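Roboterarm für die Binderei: Vaughan vertagt den Kauf auf Dezember

30. Mai 2020

Die Floristikwerkstatt Vaughan wird vorerst keinen Roboterarm kaufen. Sie wird aber weiter darüber reden, und zwar mit einem eigenen Haushaltsposten. Das ist das Ergebnis einer Sitzung, die für eine Stunde angesetzt war und in der dritten vor allem von der Frage handelte, ob ein Greifer unter »Werkzeug« oder unter »Maschinen« zu verbuchen ist.

Auf dem Tisch lagen zwei Angebote. Kendico vermietet einen Arm samt Greifer für 1105 Euro im Monat, Einweisung inbegriffen, Anfahrt nicht. Rurulel verlangt 700 Euro, liefert dafür aber ohne Greifer, was man im Angebot auf der vierten Seite erfährt. Der Greifer kostet weitere 463 Euro im Monat. Einkaufsleiterin Nerys Kneath hat beides addiert und das günstigere Angebot damit zum teureren befördert. Rurulel hat inzwischen einen Rabatt in Aussicht gestellt, dessen Höhe sich nach der Laufzeit richtet, deren Länge wiederum vom Rabatt abhängen soll.

Gebraucht würde der Arm für Kunstblumen. Das Haus stattet Hotelfoyers und Messestände aus, und vor jeder Lieferung müssen die Stiele einzeln aufgenommen, sortiert und in Vasen gestellt werden. Iolo Trevor leitet die Binderei und hält die Arbeit für unterschätzt. »Ein Karton ist immer gleich groß. Ein Gladiolenblatt hat eigene Pläne«, sagte er auf die Frage, warum man nicht einfach das Gerät aus dem Versand nehme.

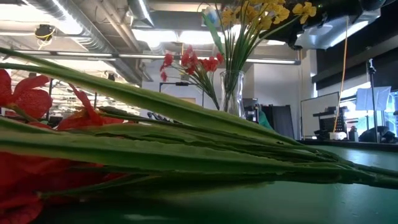
Kunstblumen mit roten Blüten liegend, gelbe in der Glasvase 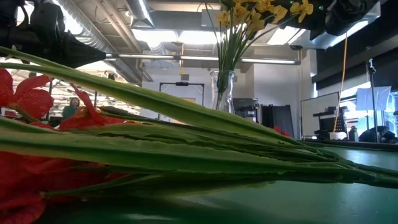 Strittig ist vor allem die Rechnung dahinter. Uyên Ung aus der Buchhaltung hat eine Tabelle vorgelegt, nach der sich die Miete ab 2000 sortierten Stielen pro Woche trägt. Ffion Pumphrey vom Vertrieb hält die Zahl für erreichbar, sofern man die Weihnachtsware mitzählt. Diese fällt allerdings nur im Winter an, und so wurde aus einer Jahresplanung zeitweise eine Diskussion über Ilex.

Unerwähnt blieb in beiden Angeboten auch das Drumherum. Der Arm braucht einen festen Tisch, gleichmäßiges Licht und eine Person, die ihn versteht. Für den Tisch sind Mittel da. Das Licht soll aus dem Etat für den Ausstellungsraum kommen, dessen Leitung davon am Freitag aus dem Protokoll erfuhr. Für die Person ist eine halbe Stelle vorgesehen, vorbehaltlich der anderen Hälfte, die derzeit im Lager gebunden ist.

Rhun Rowlands, der die Haustechnik verantwortet, hatte zusätzlich einen Wartungsvertrag mit Renlow ins Spiel gebracht. Der Vertrag deckt Verschleißteile ab, ausgenommen die Teile, die verschleißen. Rowlands will nachverhandeln und rechnet mit einer Antwort im Sommer, ohne sich auf einen bestimmten festzulegen.

Beschlossen wurde am Ende eine Probemiete über einen Monat, über deren Beginn getrennt abgestimmt wird. Die Kaufentscheidung steht im Dezember wieder auf der Tagesordnung, gleich hinter der Kaffeemaschine, die seit der vorletzten Sitzung ebenfalls als Investition geführt wird. Bis dahin holt Kneath ein drittes Angebot ein, diesmal mit der Bitte, den Greifer auf der ersten Seite zu nennen.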